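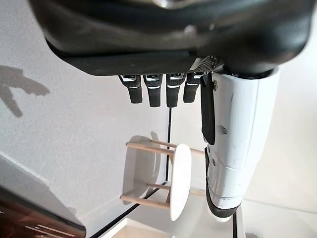
The Return of the Small-Town Repair Shop

25/05/2018

The bell over the door at Belkadi still works, which is fitting for a place that fixes things. The shop sits on the main street of Ultodstead between a bakery and a bank branch that closed two winters ago. Its front counter is covered with lamps, mixers, clock radios and a sewing machine with a paper tag tied to its handle. The tag gives a phone number and two words: "runs backward."

Belkadi opened as a radio and television shop and for many years made most of its money from picture tubes. When flat screens got cheap, that work dried up. The shop cut its hours, then cut them again, and for a while it was open only on Saturday mornings. Today it is back to five days a week and has a waiting list for the first time in a generation.

Last year the shop took in 1189 items and sent 1120 of them home working. The rest were judged not worth the money, or needed a part that could no longer be found. Customers pay a flat fee of $65 for most countertop appliances, parts extra, and they are told before any work starts if the bill is going to pass the price of a new one. Plenty of them go ahead anyway.

The reasons people give at the counter are usually plain. The old one was a wedding gift. The new one has a touch panel and they want a knob. They bought a replacement, it lasted a year, and they went down to the basement and got the first one back out.

Toasters are the most common job. A toaster from the 1960s has a spring, a heating element, a thermostat strip and a cord, and all of it can be reached with a screwdriver. A newer model is often riveted shut. Opening it means drilling, and closing it again means finding screws that fit the holes. The bench at Belkadi has a coffee can full of them.

Vacuum cleaners come second. Most arrive with nothing wrong except a broken belt or a hose packed with hair and pet food. The shop charges less for those and keeps belts on a pegboard by size. Stand mixers are third, and they are the jobs the bench likes best. The gears are made to wear out before the motor does, the old grease comes out brown and stiff, and an afternoon's work will usually buy the machine another twenty years.

Parts are the hard end of the business. Some makers sell them to anyone who calls. Others sell only to their own service centers, and a few do not sell them at all. Belkadi gets many of its switches and carbon brushes from Kudix, a mail-order house that buys up leftover stock from closed shops and warehouses. The Kudix catalog is still printed on paper. It has no pictures and is sorted by part number, so a buyer has to know what the piece is called before looking for it. A second supplier, Preruvov, cuts gears to order from a worn sample. It takes a few weeks, and the gear costs more than the grease, the gasket and the cord together.

When neither can help, there is the back room. Shelves run up to the ceiling, loaded with dead machines that customers left behind, and each one is a possible donor. A blender jar from one goes onto the base of another. Knobs are kept in drawers by shaft size. The shop does not throw out a working motor.

Learning the trade is harder than it used to be. The county vocational program dropped small appliance repair long ago, and the shelf of service manuals at the library went in a book sale. What has filled the gap is an evening class that the shop began holding in its own front room. It meets once a week for 3 months, and the next one starts in August. Students bring something broken from home and are expected to take it apart on the first night. The early lessons cover unplugging, discharging a capacitor, reading a meter and laying out screws in the order they came out. Cords come next. By the end, most people can replace a switch and tell a bad element from a bad thermostat.

A few of the students have started taking in work of their own, mostly lamps. A lamp needs a socket, a plug and some wire, and the whole job fits on a kitchen table.

The street outside is not what it was, and one repair shop will not change that. The hardware store is gone and the nearest place to buy a new mixer is a half-hour drive. That drive sends some business to Belkadi too. On a weekday afternoon the counter is full by three, and the tags are written in pencil so they can be used again.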